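Setting up your regular savings plan in Tika

Right, so you've got your Tika login and you want money going into a fund every month without having to think about it. I did this myself in January and made most of the mistakes already, so follow along and you should be done before the kettle boils!

Before you start, have your bank details handy and your Deschamps account number (it's on the top line of your welcome letter, and mine ends in 3914, which I still mix up with my PIN).

1. Log in and tap Plans, then New plan. If you only see Trade, your account is still being checked. Give it 48 hours and try again.

2. Pick your fund. I went for the Pomemdale Global Tracker, mostly for the low charges, but scroll down and read the fact sheet for whichever one you fancy.

3. Type in your monthly amount. I put 600 the first time, got carried away, and had to drop it after one pay day. Start with a sum you won't miss.

4. Choose a payment date a couple of days after your wages land.

5. Tick Reinvest income if you want any dividends to buy more units. Leave it blank and they sit in your cash pot doing very little.

6. Check the summary page and press Confirm. You'll get a text with a code, so keep your phone near you.

Note: the first payment can't be changed once it shows as Pending. Later ones can, right up to the evening before.

Caution: funds go down as well as up, and I've watched mine do both in a week. Keep some cash in an ordinary savings account first. I keep 3000 in mine and don't touch it.

7. Last bit, the alerts. Go to Settings, then Messages, and switch on Failed payment. The others are up to you (I turned off the daily price one very quickly).

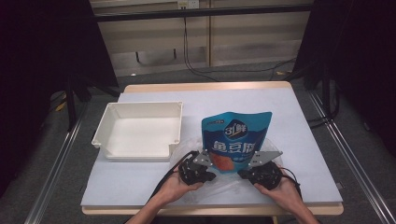

Ifigeneia Makris: Step 5 caught me out. I ticked the box after my first dividend had come in and it stayed as cash, so I had to buy the extra units by hand. Might be worth saying it only works from then on?

Good point, and yes, it only counts for income paid after you tick it. To use up what's already there, go to Cash pot, tap Invest now and pick the same fund.

8. To pause the plan, open it and slide the Active switch to off. Your units stay where they are.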